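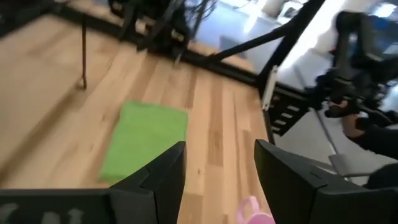

3. Staging and Visual Design of the Open-Air Production

3.1 Site and constraints

The play is performed each August on a sloping meadow at Molteo, below the ruins of the Ledesma farmhouse. The slope serves as the auditorium and the flat ground beneath it as the stage. There is no proscenium, no flying equipment and no wing space except a hedge on the north side. Performances begin at 8 in the evening, so the first act is played in daylight and the last under lamps. A design that depends on controlled light is therefore ruled out for the larger part of the running time.

The script, compiled by Patricio Medina from parish records and two local ballads, calls for a harbor, a chapel interior and a hillside. Earlier productions treated these as separate built sets and moved the audience between them. The production examined in this paper placed all of them on one ground plan and marked the changes with painted cloths.

3.2 The painted cloths

The cloths were designed by Fidel Farías, who had worked mainly as a book illustrator and had not previously painted at stage scale. His preparatory drawings, kept in the Sulgate archive, are in ink with a limited wash. They show that the composition was settled early and that later revisions dealt almost entirely with tone. Figures in the harbor cloth were first drawn with full facial detail. In the final version the faces are reduced to a shadow under the brow and a line for the jaw, which remain legible from the upper rows.

Farías used 3 pigments throughout: an iron red, a bone black and a chalk white. The red was reserved for objects named aloud in the text, such as the boat, the bell and the widow's coat. This rule is not stated in the program, and it is unclear how many spectators noticed it. Medina's annotated prompt copy refers to it twice, both times as a cue for the actors to stand clear of the painted object while it is being named. 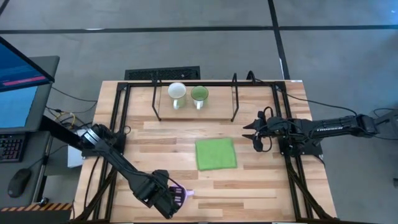 Figure 2. Bench with side-mounted arms.

The cloths were hung from wooden poles set in sockets in the turf. Wind was the main practical difficulty. At the first dress rehearsal the chapel cloth filled and pulled a pole from its socket, after which vertical slits were cut along the darker passages of the painting. The slits could not be seen from the slope in daylight. Under the lamps they read as thin bright lines when a performer with a lantern passed behind, and the director kept this for the vigil in the last act.

3.3 Relation to the spoken text

Comparison of the prompt copy with the drawings suggests that text and image were revised together. The long description of the harbor that opens the Geteo version of the script is missing here. Its content has passed to the cloth, and the narrator enters at the line that followed it. The hillside speech, by contrast, was lengthened after the cloth for that location was simplified to a single contour.

Medina's notes give no reason for either change. The dating of the drawings is too coarse to establish which revision came first, and the order of work is left open in the discussion that follows.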